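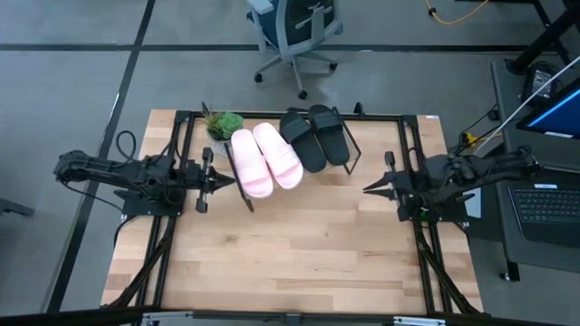
OK neighbors, big news and I've been sitting on it since October. Tukia is opening a real shop! With a door! And a counter! No more hunting for the folding table behind the bus stop.

For anyone new to the neighborhood: Tukia is Dagim Nigatu's spice and coffee stall. He started out sharing half a table with a candle maker, and I have been buying his berbere ever since my first bag made me cry into a pot of lentils.

The new place is the old Danko shoe repair, between the laundromat and Sadel. It's 500 square feet, and Dagim says half of that is going to be the roaster. I told him people will want somewhere to sit. He said "12 stools, final offer."

I got to poke my head in while they were painting. The walls are a deep mustard color and they kept the old Danko sign over the back door, which made me so happy. I got my boots resoled there every winter!

Sherif El Sherbiny is building the shelves. If you've ever leaned on the bar at Fastside you've leaned on his work. He was up a ladder arguing with a bracket when I came by, so I didn't stay long.

Menu so far: coffee three ways, a ginger tea that will clear your head right out, and a lentil sandwich on Bohumila Vlček's rye. Yes, THAT rye. She and Vilém have been baking for half the restaurants on this street and you could never just walk in and buy a loaf. Now you can — mornings only, until they run out.

Someone asked about prices. Spices stay the same as at the stall, coffee goes up a little. I think that's fair, there's rent now.

Also got asked if the stall is going away. It is, after the last market of the season. Arnout Coppens is taking over the spot with his pickles, so you'll still have a reason to stop there on your way home. Get the green tomatoes.

The address is 1122, the side with the big sycamore. If you get to the pharmacy you've gone too far. Bikes can lock up at the rail out front, and there's a ramp on the laundromat side for strollers and wheelchairs.

Opening date is still waiting on one inspection, so I'm not going to post a guess and have you all standing in the cold. As soon as Dagim tells me, I'll add it to this thread.

Adding one more because three of you messaged me: yes, he'll grind to order, and yes, you can bring your own jars. I'm bringing four. See you in line!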